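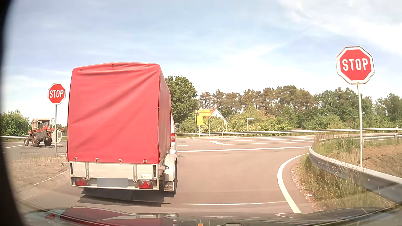 Paltent asked in its comments on the previous report whether the Vosau car could go back on the rural loop before the camera mount was replaced. It could, and it did, with the old mount shimmed and checked at the start of every shift. The new mount went in during September.

Work on the car this period

The front camera bracket was drifting. Over 496 km of rural driving the pitch moved enough to shift the stop line estimate by most of a car length at long range. We removed the bracket, found the lower insert worn, and fitted the machined part from Esquivel. Calibration was redone against the floor targets and then again outdoors. The car has since covered 761 km and the pitch has stayed within tolerance.

The glass in front of the lens is now cleaned at each driver change. Dust from farm roads was the main cause of low-contrast warnings.

Junctions remain the weak point. With a tall covered trailer directly ahead, much of the crossing road is hidden, and a tractor on it may be only partly in view. Stop signs on both sides of the lane help, as the planner needs only one of them. We replayed 244 junction approaches through Zidodeo with the new calibration. Gap to the vehicle in front improved. Handling of slow farm traffic did not change much and needs separate work.

Still open

The cooling fan on the main computer is noisy and a spare is on order. The wiring behind the glovebox has to be clipped properly before winter. Both jobs fit in one garage visit of about 2 days.

Spending is within the approved amount. No change to the schedule is requested.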